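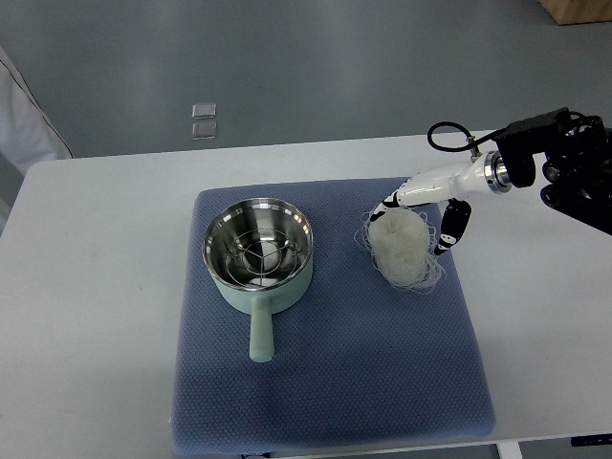
I have spent most of my working life booking speakers and presenters for events, and I still get a flutter when someone from the telly agrees to turn up at a town hall on a wet night in November. So please read what follows as coming from a fan! I love famous people. I just think we book them for the wrong jobs.

Take the Halholm Book Fair, where I help with the programme. For years the opening night went to the biggest name we could afford, who read from an autocue, waved, and was in a car by nine. People clapped politely. Then, two years ago, our star pulled out and the agency, Roussel, offered us Matěj Polák instead. Most of the room knew him, if they knew him at all, as the vet in a drama that ran for 184 episodes and was never once on at a sensible hour.

He was wonderful. He had read the books (all of them, including the one on canals), he asked the authors things I would never have thought to ask, and he stayed in the bar until they put the chairs up. We had 800 seats and filled them, and the following year we had to move to the bigger hall at Ukumbridge, which holds 1000. People came back for him and brought their sisters.

What he has is a real interest in something besides himself, and I think that ought to be the first line on every agency profile. At the moment it comes near the bottom, after the awards and the follower numbers, in a sentence that starts "In her spare time". Tell me she keeps bees! Tell me he can talk for an hour about railway timetables – I will find him an audience by teatime.

Some bookers say this is fine for a book fair but that a company paying for a product launch needs a face everyone knows. I'm not so sure. Estberg had a household name for their staff awards last spring, and the people I spoke to afterwards remembered the pudding. A host who had learnt how to say the winners' names would have cost a good deal less and sent them home glowing.

So if you are putting together a list for next year, ring the agent and ask what the person likes. Ask it before you ask the fee. The good agents light up at the question, and you can be on the phone for ages.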